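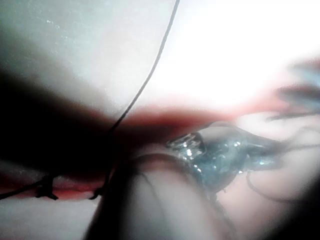
Annick Besnard wrote to me that I should stop giving advice about scars until I had tried to keep my own hand still for a whole month. She is right, and I have kept her message on the refrigerator all of July.

I had my thumb sewn in the spring, after an accident with a bread knife. The cut was small, but I learned that the skin closes fast and then takes its time with everything else. The nurse in Gostham told me that a scar can go on changing for many months. I had imagined that when the stitches go out, the story is finished.

What was difficult for me was the baking. I make around 10 loaves in a week, for us and for the neighbors, and kneading pulls exactly at the place between the thumb and the palm. So I changed to a very wet dough that you only fold. For one loaf I take 300 grams of flour, and I fold it with a plastic scraper in the left hand. It looks clumsy, and my husband left the kitchen two times in order not to laugh.

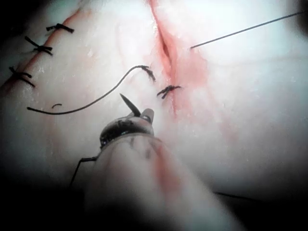 Filed under: Slow healing

My friend Riet Van der Linden had an operation on her wrist, and she gave me the habit of writing down one small thing every evening. Buttoned a shirt. Opened a jar with the rubber cloth. Some evenings I wrote only "no" and went to bed. When I read the notebook now, the bad days are less many than I remember.

I also bought a silicone sheet for the scar. It stayed on well during the night and badly during the dishes.
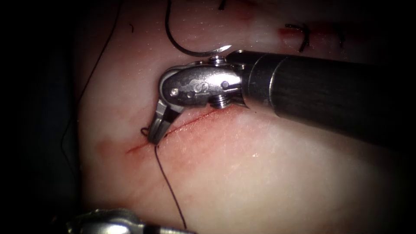 The cold water still bothers me, more than the warm. I wash the salad with a glove, and I have moved the heavy pot to the low shelf, where I can lift it with two arms. Last week I kneaded again, only a small dough of 200 grams, and I stopped before the thumb could complain. Annick wants to know how the bread was. It was a little flat, and we ate it with soup.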